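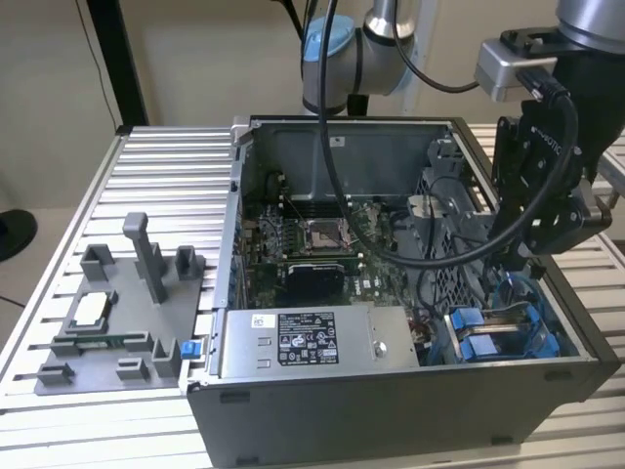
How to test a diaper insert at home

Every insert maker says theirs holds more. Maybe. I'd like to see it on my own kitchen scale first.

Weigh the insert dry and write it down. Pour 200 ml of water into the middle, slowly, and wait 7 minutes. Press with a paper towel, then weigh the towel. 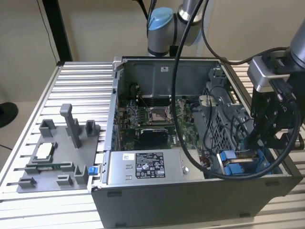 Prewashing is where most home tests go wrong. Hemp and cotton come with natural oils, and an insert straight from the package will shed water and look terrible. Any flat, hard surface is fine for the pressing step, but skip one with ribs and slots like the metal table here, or water will collect under the insert. Wash up to 7 times before judging.

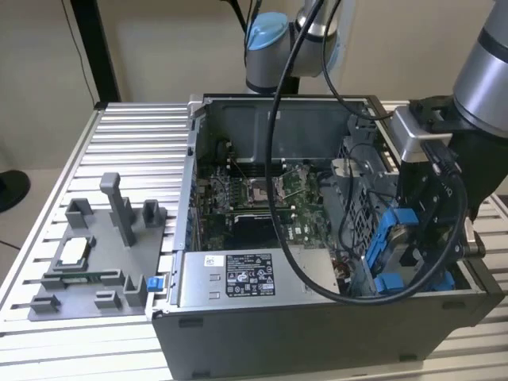 Open computer tower on a slotted aluminum table.

Cameron MacAulay tells me his Fuliline inserts beat everything. He tested one, once, unwashed. Run yours three times and distrust any single result, mine included.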